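Getting two arms to share one tea towel (part 3)

Okay, so if you've followed along this far you've got both arms bolted down, homed, and not punching each other. Well done! That was the boring bit. Now we get to laundry.

I run my pair at the Gridstead workshop, where the bench is shared and gets bumped constantly, so everything I say about re-checking your zero positions comes from grief. If yours lives in a spare room you can probably get away with checking it once a week.

What you need before you start: both arms talking to the one computer, a wrist camera on each, and a pile of cloths in different colours. Go for plain, strong colours against a dark tabletop. I wasted most of May on a grey towel that my colour mask couldn't find to save its life.

1. Set your grip force low. The Gronow controller takes a value up to 2000 and I run mine at 451, which is a silly number I landed on by fiddling. Go too high and thin cotton bunches up in the fingers and won't let go when you open them.

2. Teach the first pick. One arm only! Have it pinch the cloth anywhere it likes, lift, and hold. Don't fuss about finding a corner yet.

3. Teach the second arm to go for the lowest bit of whatever's hanging. A cloth held from one point nearly always dangles a corner, so the lowest point is a pretty good guess. Mine needed more than 30 tries before I trusted it.

4. Now pull apart, slowly. I mean really slowly – a quarter of your normal speed. Watch the motor current on both sides, and stop the moment it starts to climb. If you skip the current check you'll yank the cloth clean out of one gripper (or stretch your mum's good napkins, sorry Mum).

5. If the cloth is still twisted, have one arm let go and repeat from step 3. I cap it at 3 goes, then drop the lot and start over.

A word on cables. Leave a generous loop at each wrist and run the arm through its whole range by hand, power off, before you clip anything down. I used Skukham clips, which are fine, but zip ties done up loosely would do the same job.
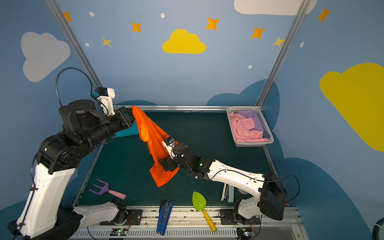

Words and photo by Augustina Agbeko
Posted Sunday, January 2, 2022

With a cloth strung on the diagonal like the orange one, I'd send it back through step 5, as there's too much twist in it to fold. You want the top edge close to level before you even think about laying it down.

The basket can go in a back corner, where neither elbow swings. I keep toys and odds and ends near the front edge as well, for the tidying routine, and the arms have to work above them. Set your minimum height for the tallest thing on the table, not for the table itself. My stapler taught me that one.

Part 4 will be the actual folding. I'm waiting on softer fingertips from Budell, so if you've already tried them on thin cotton, leave a comment and tell me what grip value you ended up with.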